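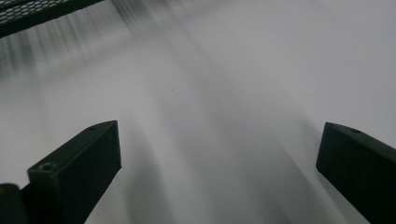

Item 1. Blur filter in the ingest step. Current rule throws out any clip where more than a set share of frames score under the sharpness threshold. Since the last release it has been dropping 232 clips out of the Mollton set of 1,219, far too many. Donnie Rankin put a still up from one of them – white surface smeared nearly everywhere, both fingers still readable down to the screw holes, one tiny dark speck staying sharp a bit above the middle. Score came out well under threshold. View of the meeting: a plain pale surface scores badly even when the camera is still, so the score is mixing up two things. Whole-image variance to go. Options discussed:

– score only a patch round the fingertips. Rejected, fingers are fixed to the camera so they look sharp whatever the hand is doing
– mask the fingers out, then score what's left. Liked, but does not solve the plain surface problem on its own
– use the IMU to estimate blur from angular rate and exposure time. Preferred. Needs exposure in the metadata, which Kimidlow writes and the older recorder doesn't

Agreed: IMU method first, masked image score as fallback where exposure is missing. Clips flagged, not deleted. Flag goes in the index file so training can choose.

Item 2. Tracking loss. Follows on from item 1. Pose tracker (Skomeo build) loses features on big pale surfaces during fast swings, then relocalises with a jump. Jumps up to 63 mm seen in the Mollton clips. At present the smoother just draws a nice curve through the jump and the policy learns it as a real motion. Not good.

Proposal to carry the tracker state through to the dataset as its own column: tracking / coasting / lost. Smoother to stop at any lost segment and restart the other side. Question from the planning side whether short gaps could be bridged with IMU only. Yes up to about a third of a second, beyond that drift is worse than the gap. Limit to be a config value and not hard coded this time please.

Some disagreement on whether coasting segments should count for training at all. Left open. Run both ways on the small set and compare.

Item 3. Gripper width estimate. Width is read off the two fingers in the image. Works when the edges are clean. Dark fingers on a pale surface is the easy case, should be fine even with background smear as the fingers don't move relative to the lens except to open and close. Trouble is dark on dark and when something is held that covers a tip. Deligiannis method (fit the whole finger outline, not just the tips) tried on 149 hand-labelled frames. Better on occlusion, slower. Speed not a worry offline, is a worry if we want the same code on the arm. Keep the two behind one interface, pick by config. Unit tests for both – the old one has none.

Item 4. Controller timing. Action chunks from the policy are arriving late on the arm about once a minute. Controller holds last command, then catches up in one go, and you get a twitch. Cause thought to be image decode on the same thread as the policy call. Move decode to its own process. In the meantime controller to blend over four steps when a late chunk lands, and to log it. Late chunks over two cycles old to be binned.

Short argument about whether blending hides the problem. Logged count goes on the dashboard, so it won't be hidden. Moved on.

Item 5. Viewer. Requests collected since last time:
– step back one frame with a key (currenly only forward)
– show tracker state as a coloured strip under the timeline
– show blur flag
– stop it resetting zoom on every clip
– export a single frame with pose and width written to a sidecar file

First three this round. Zoom thing is a one-line fix apparently, so that as well. Export to wait.

Item 6. Versions. Two people trained on different index files last week with the same name. Index to carry a hash from now on and the training script to refuse to start if it doesn't match. Old runs not to be relabelled, too much work, just note in the log which are doubtful.

Item 7. AOB
Calibration files: still three copies in three places. Repo copy is the real one. Others to be removed by whoever put them there.
Disk on the build machine is full again. Clear out nightly artefacts older than two weeks.
Kimidlow upgrade put off to May, the exposure field is already in the version we've got so nothing in item 1 depends on it.

Actions
D. Rankin – IMU blur estimate, with masked fallback. First numbers on the Mollton set by Friday
D. Rankin – rerun the 232 dropped clips and put them back in with flags
Tracking – state column, smoother restart, gap limit in config
Perception – single interface for width, tests for both methods
Control – decode in own process, four step blend, late chunk logging
Tooling – viewer items 1 to 3 and zoom, index hash check
All – delete stray calibraton files

Item 2 training question to be taken first next time as it got squeezed.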